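Brundholm Sourdough Club – FAQ

Do I need my own starter?
No! We share ours, and it's wonderfully lively.
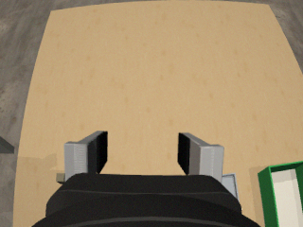
Open gripper above a tan tabletop

How often do I feed it?
Twice a day in a warm kitchen – less in January.

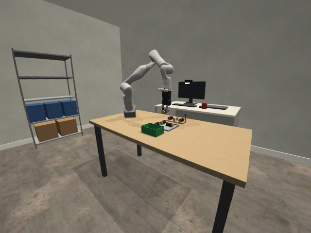 Xolani Joubert wrote to say rye flour woke up a sleepy starter in 2 days, and we love hearing that!

Can I freeze a loaf?
Yes, sliced is best. It toasts beautifully. 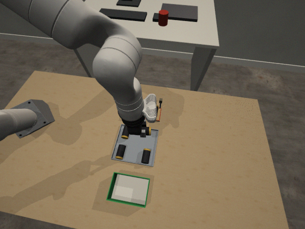 Three cylinders on a gray tray

Can I bring a friend?
Please do! Bring 2 clean jars so you both take some starter home.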